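Second Lives: Where Do Flasthorpe's Old Computers Go?
Project report by Nadhirah Lumbantobing and Helmi Laaksonen 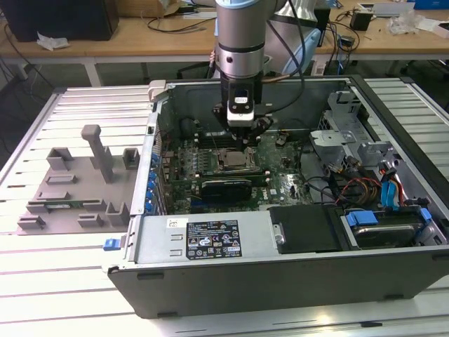 Fig. 1. Inside a desktop tower with the side panel off. The green motherboard fills the middle of the case.

We picked this topic after Helmi's family found four dead laptops in one closet. Four! We wanted to know if that was normal, so we asked 16 households on our side of Flasthorpe what they do with computers they no longer use.

Half of them, eight households, had at least one old machine stored at home. The most common answer to "why?" was photos. People worry about losing them, or about a stranger finding them, so the computer sits in the attic for years. Only two households had ever taken one to the recycling yard.

Our favorite part was the visit to Jaltholm, the repair shop on the canal. Amerley Fiadzo let us stay almost the whole afternoon and answered every question we had. She told us that many computers people bring in as junk just need a new drive or more memory – and that dust is a bigger problem than most owners think. We also learned how to wipe a drive properly, and we wrote the steps up as a one-page guide (see the appendix).

We would change one thing about our survey. We forgot to ask how old the machines were, so we can't compare them by age. Ms. Vuorinen has said we can go back to the same households in June, and we already have the new questions ready.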